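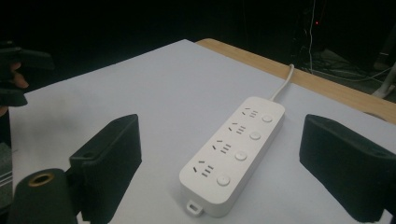

Korkar bench, hand-held gripper notes

I look after the two hand-held grippers at the Usdale bench, and these are my notes on keeping them working, mostly so Kerttu Karppinen stops texting me about screws. Each one has a pair of printed black finger pads, and the pads are what wears out. I check them against the same thing every time, the white power strip with four round buttons, laid at a slant on the white tabletop with the fingers wide open on either side of it. If one pad leans in before you've even started to squeeze, redo the mount. I like the strip for this because it's long and smooth and shows up a crooked pad right away!

Changing the pads

Back out the pad screws and keep them in the Salminen tin (they're short, and they roll). Push the new pad on until it stops, then tighten a little at a time, swapping sides. Don't crank it. I split 3 pads in May doing exactly that, and printing a new one takes 40 minutes on the Tanel printer.

Clean the stubs off the tips with a file if you feel like it. I usually don't bother unless they catch.

After the swap

Open and close 30 times with nothing in between, then try the strip again. Start from a bit farther back and come in slowly over the table.

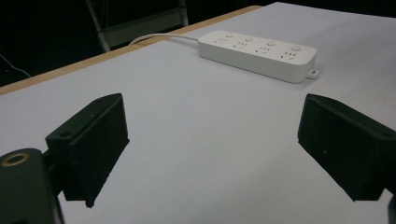 Fingers open, power strip farther back on the table.

If it squeaks, a dab of grease on the slide, and wipe off the extra or it ends up on the tabletop. If it still squeaks, leave it on my shelf with a note.

Pad file is number 1219 in the shared folder. The older one is a hair too thick, please don't print it (I know it's still in there, I'll get to it).

Last edited July 14, 2021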